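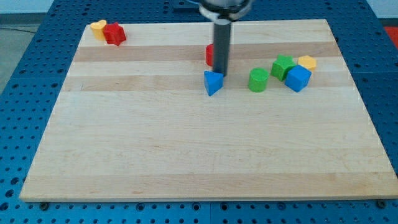 集成材の板と積み木たち。左奥が黄色のハートと赤い星です

**【積み木】形あそびの台、木の板にしたら最高だった件【板の話も】**

**1 :mokume_suki** 2025年1月13日
積み木そのものより板の話がしたくてスレ立てました! 前はテーブルに直接並べていたんですが、細長い木を横に継いだメープルの板を敷いたら急に楽しくなってしまって、休みの間ずっと並べ替えてます(笑)
淡いクリーム色の中に濃いめの帯が入っているのがたまらないんですよ。奥のほうに二本。青い三角とか緑の円柱とか青い立方体の後ろをすーっと通っていて、地平線みたいじゃないですか?
みなさんは何の上で遊んでますか。板でも布でもマットでも、教えてください!

**2 :tsumiki_oyaji**
おお、いい板! 濃い帯があると色が映えますね。うちはPukikのコルクマットです。音が静かなのはいいけど、細かいくずが積み木の裏につくのが悩み。
ハートの黄色がまたいい色だなあ。

**3 :hidamari70**
星が立ってるのが好きです。つい寝かせて置いてしまうけど、立てると影がちょっと出てかわいい。今日さっそく真似します!

**4 :kado_maru**
水を差すようで悪いけど、集成材の板は反りませんか。自分はKullportの通販で買ったやつが一冬で見事に反って、円柱が勝手に転がるようになった。結局、合板に戻したよ。安いし軽いし、子どもが落としても泣かずに済む。

**5 :mokume_suki**
>>4
反りは怖いですね……。うちはまだ冬を越しきっていないので、大丈夫とは言えません。暖房の風が当たらない棚に立ててしまってます。
でも合板だとこの帯が出ないんですよ! そこは譲れない!

**6 :neji_to_kugi**
>>4
立てる向きと塗り方でだいぶ違う。表だけオイルを塗って裏はそのまま、をやると反りやすいです。両面塗る。側面も忘れず塗る。自分はBrzozowskaの蜜蝋入りワックスを薄く二回、布でのばしてます。40センチ幅の板で三年使ってるけど、まだがたつきません。

**7 :kado_maru**
>>6
裏、塗ってなかったわ。

**8 :neji_to_kugi**
>>7
それです(笑)

**9 :yuki_no_asa**
はじめて書き込みます。形の積み木って、どう並べて遊ぶのが楽しいですか? うちの三歳は全部まっすぐ積もうとして、ハートのところで必ず怒ります。丸いところに物が載らないので……。

**10 :tsumiki_oyaji**
>>9
わかる! ハートは一番上の係にするといいですよ。てっぺんの飾り。うちではそれを「屋根」と呼んでます。三角とどっちが屋根かで毎回もめるけど。

**11 :mokume_suki**
>>9
ようこそ! 積まずに「おとなりさん」を作る遊びもおすすめです。うちのハートと星はぴったりくっつけて、板の左奥の角がおうちという設定。ほかの形は少し離れたところに住んでいて、手前の広いところは原っぱです。ここを空けておくと、お散歩に出かけられるんですよ~。

**12 :hidamari70**
原っぱ! いいなあ。うちは板が30センチ角しかないのですぐ満員です。もう一枚買って橋を渡そうかな。

**13 :kado_maru**
遊び場を空けておくのは賛成なんだけど、板が広すぎると今度は片づけないんだよな。うちは大きくしたら出しっぱなしになって、朝ごはんの時間にまだ町がある。小さめの板のほうが続くと思う。

**14 :tsumiki_oyaji**
>>13
いや、町は残しておいてあげましょうよ! 翌朝の続きが一番盛り上がるんだから。朝ごはんは床でも食べられます。

**15 :kado_maru**
>>14
床は無理。

**16 :yuki_no_asa**
>>10 >>11
ありがとうございます! 「ハートは屋根」、さっき言ってみたら納得して最後に載せてくれました。すぐ落ちましたが、怒らずに笑ってました。うれしい。
ちなみに板はどのくらいの厚みがいいんでしょう。今は工作用の薄い板で、積むたびにたわみます。

**17 :neji_to_kugi**
>>16
積んで遊ぶなら2センチあれば安心。重くなるので、持ち運ぶのは大人で。角は紙やすりで丸めてあげてください。番手は120のあとに240、手のひらでなでて引っかからなければ終わりです。
濡れた布で拭いたあとは毛羽が立つことがあるから、乾いてからもう一回だけ240。これで肌ざわりがまるで変わります。

**18 :hidamari70**
>>17
保存しました。Promdenの端材コーナーに厚めのメープルがあったので、週末に見てきます。濃い帯入りを探すぞー!

**19 :mokume_suki**
>>18
帯入り、見つかったらぜひ見せてください! 端材は一枚ずつ顔が違うから、選ぶ時間だけで半日つぶれますよね。私は板を立てたり寝かせたりして、お店の床で70分悩みました。

**20 :kado_maru**
……裏を塗り直して反りが戻るなら、自分ももう一度出してみるかな。軽く湿らせて重しでいい?

**21 :neji_to_kugi**
>>20
へこんでいる側を軽く湿らせて、平らなところに伏せて一晩。重しは本で十分です。戻りきらないことも多いので期待は半分で。落ち着いてから両面塗ってください。

**22 :kado_maru**
了解。図鑑を載せてくる。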